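Ticket: Wahlhelferportal Zotivport, Zuordnung der Wahlbezirke fehlerhaft
Eröffnet von: Dagný Hallgrímsson, Wahlamt Colcombe
Bearbeitung: Mogens Mogensen, Fachverfahren
Stand: Mai 2022
Priorität: hoch
Status: gelöst, Nacharbeit offen

Meldung

Seit dem Einspielen der neuen Straßenliste zeigt Zotivport für einen Teil der Wahlberechtigten im Ortsteil Stindell den falschen Wahlbezirk an. Betroffen ist die Gemeinderatswahl, die Ortsvorsteherwahl ist in Ordnung. Aufgefallen ist es beim Probedruck der Wahlbenachrichtigungen. Auf den Karten für den Mühlweg steht Bezirk 4 mit dem Wahlraum in der Grundschule, richtig wäre Bezirk 2 mit dem Wahlraum im Gemeindehaus. Im Wählerverzeichnis selbst ist die Zuordnung korrekt, wenn man die Person einzeln aufruft. Falsch ist sie nur in der Druckliste und im Export für die Druckerei.

Der Druckauftrag ist noch nicht freigegeben. Bitte vor der Freigabe klären.

Erste Rückmeldung (Mogensen)

Fehler nachgestellt. In der Druckliste sind 70 Datensätze mit abweichendem Bezirk enthalten, alle aus Stindell, alle mit Hausnummernzusatz (12 a, 12 b und so weiter). Adressen ohne Zusatz sind richtig zugeordnet. Ich habe den Export gesperrt, damit er nicht versehentlich rausgeht. Wer in der Zwischenzeit eine Auskunft zum Wahlraum geben muss, bitte die Einzelansicht im Wählerverzeichnis verwenden und nicht die Liste.

Ein Neuaufbau des Index über die Administrationsmaske hat nichts geändert. Ab- und Anmelden, anderer Browser, anderer Arbeitsplatz ebenfalls ohne Wirkung. Damit liegt es nicht am Client.
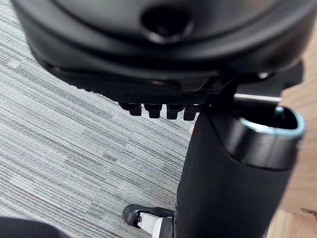 Frage Wahlamt: Müssen wir die Auslegung des Wählerverzeichnisses verschieben, solange der Fehler besteht?

Antwort Fachverfahren: Die Auslegung kann wie geplant stattfinden. Sie greift auf den Stammdatensatz zu, und der ist richtig. Gesperrt ist nur alles, was aus der Druckliste erzeugt wird, also Wahlbenachrichtigungen, Etiketten und die Stimmbezirksübersicht für die Wahlvorstände.

Analyse

Die Straßenliste wurde im März vom Vermessungsbüro Teuber geliefert und danach vom Wahlamt noch einmal von Hand ergänzt. In der gelieferten Fassung stehen Hausnummer und Zusatz in getrennten Spalten. In der ergänzten Fassung steht beides in einer Spalte, mit Leerzeichen dazwischen. Der Import nimmt beide Schreibweisen ohne Fehlermeldung an. Die Druckliste sucht aber nach der getrennten Schreibweise, findet keinen Treffer und nimmt dann den Bezirk, der für die Straße als Standard hinterlegt ist. Für den Mühlweg ist das Bezirk 4.

Im Importprotokoll steht dazu nur "Warnung: Zuordnung über Standardwert". Die Warnung wird auf der Startseite nicht angezeigt, man muss das Protokoll öffnen.

Nachtrag Wahlamt (Heiðrún Ásgeirsdóttir)

Die Ergänzung kam von mir. Nach der Bezirksänderung durch den Gemeinderat fehlten die Neubauten am unteren Mühlweg, und die Bezirksgrenze verläuft jetzt mitten durch die Straße. Ich habe die Zeilen aus der alten Liste übernommen, dort stand der Zusatz schon immer mit in der Spalte. Bei der letzten Wahl hat das keinen Unterschied gemacht, da lag der ganze Mühlweg in einem Bezirk. Die Bekanntmachung im Amtsblatt ist davon nicht betroffen, die wurde aus dem Ratsbeschluss abgeschrieben und stimmt.

Zwei Anrufe dazu haben wir schon gehabt, beide von Parteien, die ihre Plakatierung nach Bezirken planen und die Übersicht vorab bekommen hatten. Beiden habe ich gesagt, dass eine korrigierte Fassung kommt.

Durchgeführte Schritte

1. Sicherung der Straßentabelle und der Bezirkstabelle angelegt.
2. Ergänzte Zeilen aus der Straßenliste herausgezogen, Zusatz in die eigene Spalte verschoben, Leerzeichen am Ende entfernt.
3. Import zuerst im Testmandanten. Protokoll ohne Warnung.
4. Import im Produktivmandanten, danach Druckliste neu erzeugt.
5. Druckliste gegen Wählerverzeichnis abgeglichen. Keine Abweichung mehr.
6. Stichprobe durch Skarphéðinn Mogensen im Wahlamt anhand der Papierkarte, mit Schwerpunkt auf den Häusern direkt an der Bezirksgrenze. Ohne Befund.

Schritt 4 musste wiederholt werden. Beim ersten Lauf war noch die alte Druckliste im Zwischenspeicher, erkennbar am Zeitstempel in der Fußzeile. Nach dem Leeren über "Wartung, Listen zurücksetzen" war der Zeitstempel aktuell.
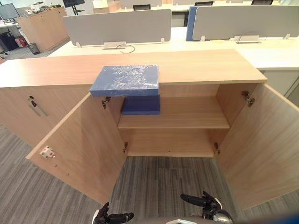 Der Export für die Druckerei ist seitdem wieder freigegeben. Die alte Exportdatei habe ich aus dem Austauschordner gelöscht und der Druckerei mitgeteilt, dass nur die Datei mit der Endung "_v2" verwendet werden darf. Eine Empfangsbestätigung liegt vor.

Rückmeldung Wahlamt (Hallgrímsson)

Neuer Probedruck ist da, Mühlweg passt. Auch die barrierefreien Wahlräume sind richtig gekennzeichnet, das hängt ja am Bezirk mit dran. Druckfreigabe ist erteilt. Die Stimmbezirksübersicht für die Wahlvorstände geht mit der nächsten Hauspost raus, die alte Fassung bitte vernichten. Die Parteien haben die neue Übersicht per Mail erhalten.

Offen

Der Hersteller soll die Warnung aus dem Importprotokoll auf die Startseite bringen oder den Import bei Standardzuordnung anhalten. Anforderung ist eingereicht, noch keine Antwort.

Heiðrún Hallgrímsson passt die Vorlage für die Straßenliste an, sodass Hausnummer und Zusatz nur noch getrennt eingetragen werden können. Bis dahin Ergänzungen bitte nicht selbst importieren, sondern an das Fachverfahren schicken.

Das Ticket bleibt bis zur Antwort des Herstellers in Wiedervorlage.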